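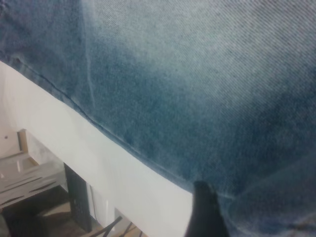 箱を積むロボットなら昔からいるけど、布は触るたびに形が変わるから困るんだよね、とシマン・テイシェイラさん。その一言がずっと頭に残ったまま、帰りのバスでこれを書き始めています。

行ってきたのは、トレニッツの研究棟の公開日。ブロルンポートの駅前からバスで525円、思ったより遠くて、降りたらもうお昼でした。受付で首から下げる札をもらって、二階へ上がると、すでに人だかり! 係の人に聞いたら、午前だけで100人を超えたそうです。子ども連れもかなりいて、ガラスの前の場所取りがちょっと大変でした(背が低いとこういうとき本当に損)。

お目当ては衣類を扱うロボットの実演です。私は以前クリーニング店で働いていたので、布ものの機械と聞くと黙っていられないのです。タオルくらいだろうと勝手に思っていたら、出てきたのがデニムでびっくり。あの生地、ごわごわして言うことを聞かないし、縫い目のところだけ急に分厚くなるでしょう。手で扱っていても、そこで引っかかるんですよ。 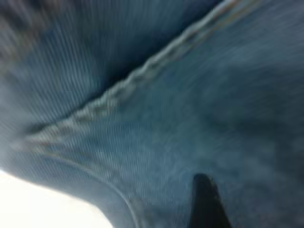

手先のカメラから見たデニム。太い縫い目と黒い指先。

手先のカメラの映像は横のモニターにも流れていて、私は途中からそっちばかり見ていました。とにかく近い。布が大写しになって、どこをつかもうとしているのか素人にはさっぱりです。離れたところのカメラと合わせて使うんですよ、と説明係のベネディタ・カリーリョさんが教えてくれました。この課題だけで練習の記録が2520回分たまっているとのこと。2520回! 店にいたころの私だって、同じ一本をそんなに触ったことはありません。

見ていて面白かったのは、力ずくで引っぱらないところです。指が近づいて、止まって、また少し動く。隣の男の子は「おそーい」と正直な感想を言っていましたが、私はあの慎重さにちょっと親近感がわきました。新人のころ、お客さんの服に触る手つきがまさにあんな感じだったので。

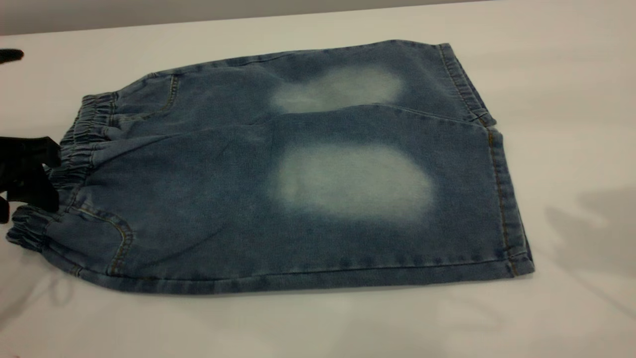

## 質問コーナーで聞いたこと

実演のあとに質問の時間があって、思い切って手を挙げました。聞きたかったのは「ゴムのウエストって、つかみにくくないですか」ということ。ぎゅっと縮んだところは厚みがばらばらだし、つまんだつもりで表側しか持てていない、という失敗を私は何度もやっています。

カリーリョさんの答えは「つまみやすいけれど、放したあとに形が戻るのでそこが厄介」。あー、わかる! 思わず大きくうなずいてしまいました。きれいに置いても、手を放すとふわっと動くんですよね。あの感じをロボットの人たちも悩んでいると思うと、なんだか同業の人と話しているみたいでした。

ほかの人の質問では、家庭用はいつ出るのかというのが一番人気。まだ研究の段階なので約束はできません、という返事で、会場から小さくため息がもれていました。私もその一人です。来年からは隣町のフレルクベルグの施設でも同じような公開をするらしいので、そちらも気になっています。
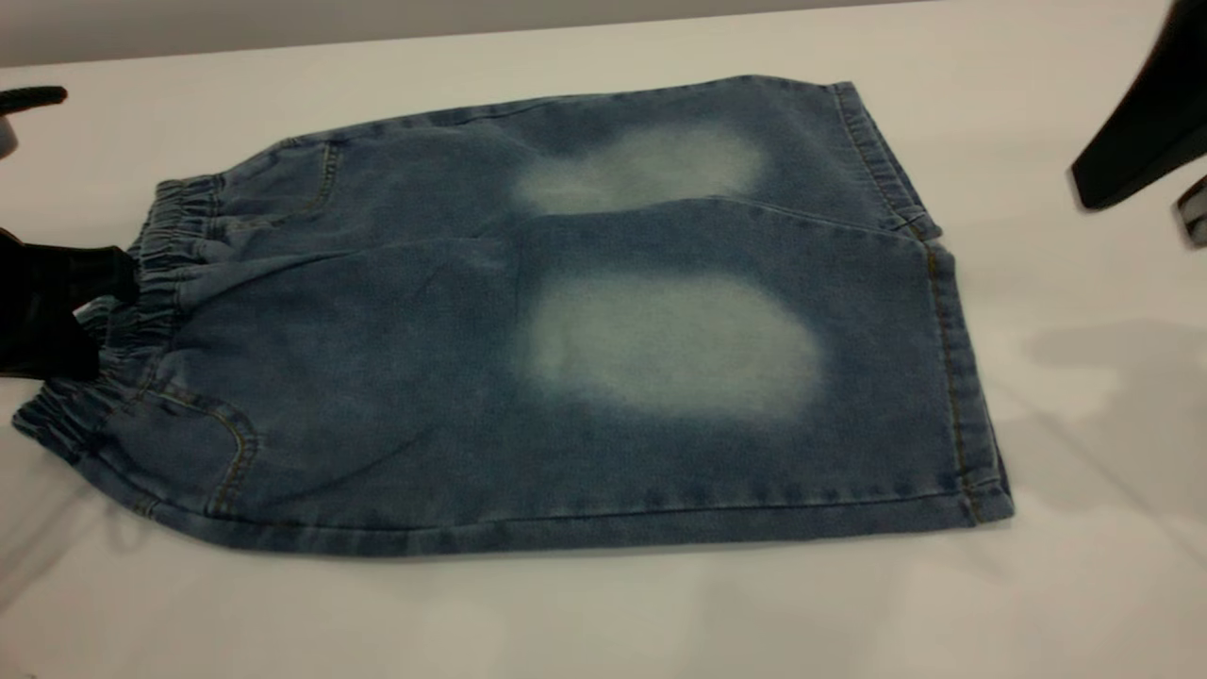 ショートパンツのたたみ方には、私にもこだわりがあります。店では左右の脚を重ねたら、まずウエストを押さえて、それから裾をそろえるように習いました。先に裾から手を出すと、上の脚がずれて最初からやり直しになるのです。だから黒い指がひだの寄ったウエストの真ん中あたりをはさんでいて、もう一方の手が裾の側の上に控えているのを見たときは、おっ、順番が同じ、とうれしくなってしまいました。私なら左手と右手でまさにこの構えです。ただ、色の抜けた白っぽいところが二つ、上下に並んでいるのも気になって。ああいう柄は重なりがずれると目立つので、たたむ側としては緊張するんですよね。

実演の部屋を出たあとは、一階の売店をのぞいて、併設の喫茶「ロウレイロ」で遅いお昼にしました。サンドイッチは普通、コーヒーは濃くておいしかったです。窓際の席で、隣のテーブルの親子がナプキンをたたむ競争をしていました。たぶんさっきの部屋にいた子たち。

次の公開は7月だそうです。申し込みは窓口かはがきで、一組4人まで。妹に話したら行きたいと言うので、今度は早い時間のバスで行って、ガラスの前のいい場所を取るつもりです。

さて、帰ったら取り込んだままの洗濯物が待っています。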